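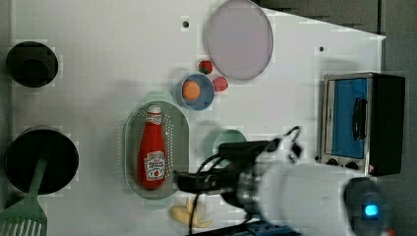 Posted in: Returns & Repack Team, Brustell Housewares, Tisville

So it's been four months since the arm went live on our floor and people keep asking me how it's going, usually in the tone you'd use to ask about somebody's knee. Short version: pretty good! Long version, get a cup of tea.

If you've never worked returns, it's a strange job. Everything that comes back to the Tisville warehouse lands on our benches, and you never know what you'll get. Kitchen gear mostly, plus play food and display bits from the showrooms. A colander and a fry pan and a toaster oven can all turn up before smoko, and they all have to go in the right tub. I did that by hand for years and I have the wrists to prove it (ask my physio).

The test table is my favourite part of the new setup. Before a new sort of item goes on the line, we lay a mix of things out and see how the gripper goes with them. Plates, bowls, a ketchup bottle lying in a colander, a bit of fruit, a banana peel, whatever colour and shape we reckon might cause grief. I started out as the person who just set the table, and now I'm one of two people on the shift who can pause the thing, change the pick order and write up what went wrong. That came with a pay bump after the Wubshet course, which was 14 sessions and far too many slides, but I'd do it again.

Now the bit I'm less cheery about. We had 68 people across the three shifts when this was announced in January. It's 60 now. Management says that's all people leaving on their own and I believe them, mostly, but the empty spots haven't been filled and you notice it at lunch. The big table used to be packed and noisy and somebody always had a cake. I miss that more than I expected to.

The other change is the talking. On the old benches you could natter all day because your hands knew the job. Watching the arm takes a different kind of attention, and by two in the afternoon my eyes are cooked. We asked for a swap every 40 minutes and got it, and that's helped heaps. If your workplace is bringing one in, ask for that early!

My shoulders are better though, no argument there. I haven't had a heat pack on since autumn, and I was back in the garden on Monday after work, digging, like a person with normal shoulders.

The Sturninora site gets theirs next and a few of their crew are coming over to have a go on our table. I've told them to bring questions and, if they've any decency, cake.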